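Ticket: Which second arm do we budget for, and can the quote wait until April?
Queue: Kitchen bench, planning and purchasing. Status: closed, with one follow-up left open

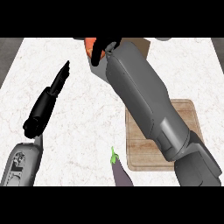

Opened by Orysia Hrytsenko, March 2023

Hello all, and sorry in advance for the length of this one, I did try to keep it short and then found I had more to ask than I thought. I've been handed the equipment budget for the vegetable preparation bench and I need to turn the simulated layout into a shopping list that our finance people will sign. My trouble is with the arms. The plan I inherited has one line that reads "arms, pair", with one price against it, as though we were buying gloves. But the layout has a silver-grey arm coming in on the left and a much bulkier grey one on the right that reaches right across the cutting board to the far edge of the marble, and I can't see how those two would ever be bought as a pair. So before I go back to Flinano for a proper quote I'd like to know which of them we're really asking for, whether we want two the same or two different, and what else ought to be on the list that I haven't thought of.

What I have so far:

Bench budget for this round: 1,960 a month on a lease, everything included
Lease length offered by Flinano: 18 months
Quote valid for: 60 days
Grippers: listed as "included", no model given
Worktop: not listed at all
Training: not listed at all

I've tried reading the old planning notes, and I've tried ringing Flinano, who were very pleasant but kept asking me for a reach figure I didn't have. I've also looked in the shared folder for the model names used in the simulation and found three versions of the same file, none of which agree. Any help very gratefully received!

Reply from Baoshan Fan

Hello Orysia, and welcome to the bench. You haven't missed anything obvious, the "arms, pair" line is older than the layout and should have been taken out when we started trying mixed arms in the simulator. I'm afraid that was my job and I didn't do it.

The short version is that we want two different arms. The longer version goes like this. When Hryhorii first set up the vegetable tasks he used the same arm on both sides, and it was all very tidy to look at, but the whole bench was then limited by the reach of one model. If you placed them close enough to share the board, they got in each other's way. If you moved them apart, neither could get to the back of the counter without stretching out almost straight, and an arm that is nearly straight is a poor thing to ask for careful work. So we swapped the right one for something longer and have been trying tasks on that basis ever since.

For the reach figure, please don't measure it off the picture. The camera view makes whatever is near it look bigger, and you could easily talk yourself into a larger arm than we need. I'd take it from the scene settings, base of the arm to the furthest point on the counter, and then add a margin for the gripper pointing downwards. If you can get me into the right version of the file I'll do it with you. I think it's the one saved under Skoryk, but let Hryhorii say, he's the one who names them.

Could you also ask Flinano whether the lease price covers the controllers? We were caught out by that when we bought for the packing bench. The arms came, and looked lovely, and sat in their crates until we'd raised a second order for the boxes that run them.

Reply from Hryhorii Lytvynenko

Skoryk is the right one, yes. The other two are earlier tries and I'll move them to the archive folder today so that they stop confusing people. Sorry, Orysia.

A few things to add from my side.

Grippers. "Included" is not good enough, please ask for the model and the opening width in writing. The task list has everything from small round things to a full-sized aubergine, and if you look at the one lying near the front of the counter, it gets a good deal wider away from the stem. A gripper that is happy with the thin end may not open far enough for the other. I'd want the supplier to state the maximum opening and the heaviest load at that opening, both, and I would want them for the left and the right separately.

Fingers. Ask what a spare set costs. In simulation fingers never wear out, so there's no line for them in anything I've handed over, and I should have put a note to say so. Please put in at least two spare sets per gripper.

Worktop. I chose marble in the simulator mostly because the texture was there and I wanted something pale. Please don't price marble! A plain pale worktop will do very nicely, as long as it's flat and doesn't throw too much glare back at the cameras. The cutting board matters more to me. I'd like it to have a raised rim like the simulated one, so that the grippers meet the same edge in both places, and I'd like it fixed down in some way that can be undone for cleaning.

Mounting. The right arm wants a stiffer base than the left. I can't give you a price, but I can tell you that the base has to be ordered before the arm, and that it takes longer than you'd believe for what is in the end a lump of steel with holes in it.

Reply from Orysia Hrytsenko

Thank you both so much, this is already a great deal clearer than it was this morning. I've opened the Skoryk file with Baoshan and we have our reach figure, margin and all. I've put it in the quote request and won't repeat it here in case it changes and somebody copies the old one (I'm learning).

I went back to Flinano and their answers are as follows.

Controllers: not included in the lease price. One is needed for each arm. They can be leased on the same terms.

Grippers: one standard model offered for both sides. The opening is fine for the smaller vegetables but they were doubtful about the aubergine, and suggested a wider model on the right only, at extra cost.

Fingers: bought outright, 258 for a set.

Training: one day on site comes with the lease, further days charged.

Base: they don't supply it, but they'll send drawings.

With the controllers and the wider gripper added, we go over the monthly budget. I haven't got the exact figure until they reissue the quote, but it's over, they were quite plain about that. So now I have a new question, and I'd be glad of opinions. Do we trim something, do we lease one arm now and the other later, or do I go back upstairs and ask for more?

Reply from Duygu Sönmez

Hello Orysia, I look after the packing bench, and Baoshan asked me to have a look at this because we went through much the same thing. I hope you don't mind my wading in.

My advice would be to stage it, and to take the right arm first. I know it feels the wrong way round, starting with the dearer one, but think about which tasks each arm can do on its own. The right one reaches the board and the back edge, so with that alone you can run all the single-handed picking. Anything that needs one hand to steady and the other to work would have to stay in simulation for a while, and that's no great hardship when the simulation is already there and running.

We did it the other way. We leased the small arm first on the grounds that it was cheaper, and then found that half the tasks we'd planned were out of its reach, so we moved the whole table closer, and then when the second arm arrived we had to move the table back again and redo the calibration. I lost the best part of a fortnight to it and was not good company.

Two warnings about staging. Firstly, ask for the second arm's price to be held in writing, with a date. Secondly, check whether the two leases will end together. Ours don't, and every time one comes up for renewal I have to explain all over again why we can't send back only the one.

I'd also look at Rirach for the base. We used them for ours and they worked happily from somebody else's drawings. They did ask a lot of questions about floor loading, so have that ready.

And please do put the spare fingers in the first order. We snapped one in the first week, on a tray.

Reply from Larysa Chornovol

Budget side here. I've read the whole thread with a cup of tea and I'm happy with staging, provided the paperwork shows the full cost of both stages from the start. What I can't approve is a first stage on its own with the second appearing later as a surprise. Please send me one sheet with stage one, stage two, one-off purchases (fingers, base, worktop, board) and anything that repeats. Leases and one-off purchases come out of different pots, so the fingers and the base shouldn't be counted against your monthly figure at all. That may help you more than you expect.

On timing, yes, it can wait until April. The quote will still be valid then and I'd sooner have it right. Please make sure the reissued quote carries its own fresh validity date, as suppliers sometimes carry the old one over.

One small request. The sheet should use the same names as the scene file. Last time I had "large arm", "arm B" and "the Oltska arm" on three pages and approved what I believed were three arms.

Reply from Orysia Hrytsenko

Larysa, that last one made me laugh and then go and check my own sheet, where I had of course called the right arm two different things. Fixed now. It's "right arm" and "left arm" throughout, as in Skoryk, and I've put a line at the top saying that Oltska is the project and not a piece of equipment.

With the fingers and the base moved to the one-off pot, stage one comes in under the monthly budget: right arm, its controller, and the wider gripper. Stage two is the left arm with its controller and the standard gripper, price held in writing, both leases set to end together. Flinano agreed to that last point without any fuss, I only had to ask. Rirach have the drawings and are waiting for the floor loading figures, which I've requested from the building office.

The worktop is down as plain and pale. Hryhorii has found a board with a rim that he likes and has sent me the link twice, so I take it he's keen.

I'm marking this as solved. Thank you all, you've been very patient with a newcomer.

Resolution, added by Baoshan Fan

Old "arms, pair" line removed from the planning template. Replaced with separate lines for left arm, right arm, controller for each, gripper for each (model and opening width to be stated), spare fingers, base, worktop, board and training. Earlier scene files archived by Hryhorii.

Follow-up still open: floor loading figures for Rirach. Assigned to Orysia.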